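Bench tips for the block stacking task
Turcotte Robotics Club, workshop notes
Updated 11 September 2025

These are for anyone practicing the cube stack before the Mikthorpe meet. Most of them came out of last season's log, where the same few faults kept showing up.

Setting up the mat

Lay the checkerboard mat flat and let it rest before you tape it. A mat that has been rolled will lift at the corners, and the camera reads a lifted square as a tilted one. Tape the edges only, and keep tape off the printed markers. Wipe the squares with a dry cloth. Glass cleaner dulled the ink on our first mat.

Keep the laptop behind the arm and run the cables out to the side. Check that the arm can swing its full range without dragging a plug along with it.

Start with the gripper wide open and high enough to clear the cubes. Lower it in two moves, one fast and one slow. If a finger touches the top of a cube on the way down, raise the arm and line up again. Pushing through it strips servo gears, and a new servo from Fandov takes 7 days to reach us.

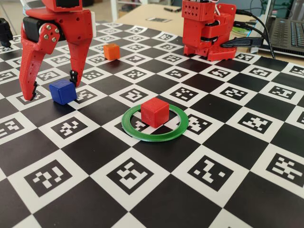
Gripper open over the mat, red cube in the green ring, blue and orange cubes outside it.

Fingertips

The black tips do the gripping, so look after them. Wipe with a damp rag at the end of each session and swap them when they go shiny. Check the finger screws at the same time. Snug is enough in printed parts.

Closing the fingers

In the Mustix control program our gripper servo is fully open at 2,000 and holds a cube at 1,650. At 1,010 the fingers meet with nothing between them, so never send that value with a cube in place. Other grippers will need their own numbers. Write yours on masking tape and stick it to the laptop lid.

Placing the second cube

Come straight down over the first cube and stop just short of contact. Open the fingers slowly, then go straight up before you move sideways. A small offset between the cubes is fine as long as the stack stands.

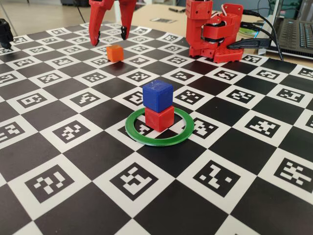
Blue on red inside the ring. Gripper open above the orange cube.

Before you leave

Lower the arm to its rest position and then cut the power. Cubes and ring go back in the tin. If you changed a setting, put it in the log with the old value next to it.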